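Two Arms and a Sorting Bench
At Altwood's returns center in Basport, small-parts sorting is moving to automated cells, and the job descriptions are moving with it 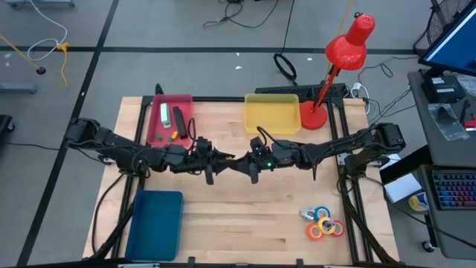 What the old job was

Until February, sorting at Altwood was done by hand, standing up, in two shifts. Returned kits came off the dock in mixed cartons. A sorter emptied each carton onto a bench, separated the contents by type, and put them into open bins for repacking. Tape, clips, blocks, short tools and loose hardware all went through the same benches. The catalog of returnable parts stands at 3,466 entries, and experienced sorters knew most of them by sight.

The work was light but repetitive. Wrist and shoulder complaints were the most common entry in the site's injury log, and turnover on the late shift was high enough that the benches were rarely fully staffed between 6 p.m. and closing.

What the cell does

The replacement is a two-arm cell supplied by Hira, an integrator that builds for light assembly and returns handling. Two black arms are mounted on opposite sides of a wooden bench, inside a black metal frame, and share the space between them. Each has a gripper and a wrist-mounted module. Colored bins take the sorted parts. A part that one arm cannot reach or orient well can be passed to the other, and the handoff, gripper tip to gripper tip, is the slowest and most closely watched step in the cycle.

Small parts are the limiting case. A roll of tape gives a gripper a rim to close on. A piece no larger than a fingertip does not, and a slight error in approach pushes it across the wood. Altwood has five cells planned and has cleared 301 catalog entries for automatic sorting. Everything else still goes to a person.

What people do now

The new position is called cell operator. An operator loads parts, watches the handoffs, clears failed picks and records the cause of each one from a short list of codes. The keyboard and monitor sit next to the bench, so an operator can work both without crossing the floor.

Former sorters were offered the position first, after a training course written by Intarasuk, a contractor that also handles Altwood's forklift certification. The course covers stop and restart procedures, gripper inspection, cable checks and the fault codes. Programming is excluded. Several trainees asked for it, and the site has said it will consider a second course once all the cells are running.

Pay for the operator grade is higher than for sorting, but there are fewer positions per shift. The difference has been absorbed so far by transfers to repacking and by leaving open jobs unfilled. Workers on the late shift describe the change in mixed terms. The physical load is lower. Attention is harder to sustain, as long stretches of correct picks are followed by a fault that needs a quick decision.

What the logs show

In its first month the pilot cell recorded 1,632 operator interventions. Over half were failed grasps on small parts, and most of the remainder were handoffs in which one gripper closed before the other had released. Hira changed the release timing in response and added a pause that operators can lengthen from the keyboard.

The pause was an operator request. So was a revised bin layout, which put the deepest bin where the heaviest parts are dropped. Both changes are now part of the standard setup for the remaining cells, and the fault code list is under review before the second one is installed.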